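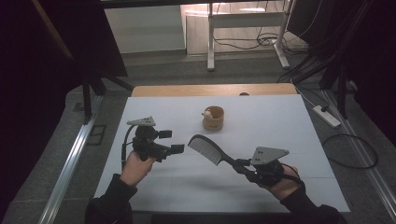
Ihor Stasiv remarked over the morning coffee that a comb is judged by its handle long before anyone looks at the teeth, and the visit to Dramach on Thursday gave our group ample opportunity to test that view.

The delegation was received at 10 by Eirini Galanis, who outlined the company's range of household and grooming articles. The catalog lists 3,224 items, of which combs and brushes form the oldest part. Long-handled combs are offered in black plastic only. Our members asked about other colors and were told that demand had been low.
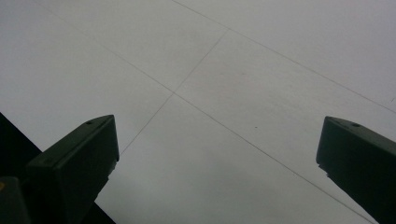 Discussion then turned to floors and surfaces in shared washrooms, a matter raised by several of our member institutions. Large, smooth tiles were recommended for ease of sweeping – hair collects along the seams, and fewer seams mean less work. Ms. Galanis also advised keeping combs and small cups on a shelf away from the basin. Written cleaning guidance will be sent to all participants. 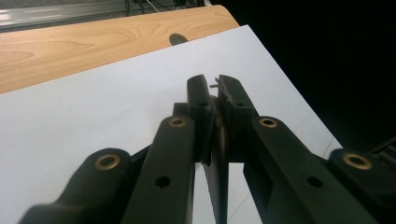

The afternoon was given to packaging. Dramach ships its combs in paper sleeves, in cartons of 25, and intends to retain this arrangement. Areti Karras requested samples for two residences – one set with sleeves and one without. Delivery is expected in May. The minimum order for a printed sleeve is 2,000 pieces, and members wishing to join a combined order should write to the office.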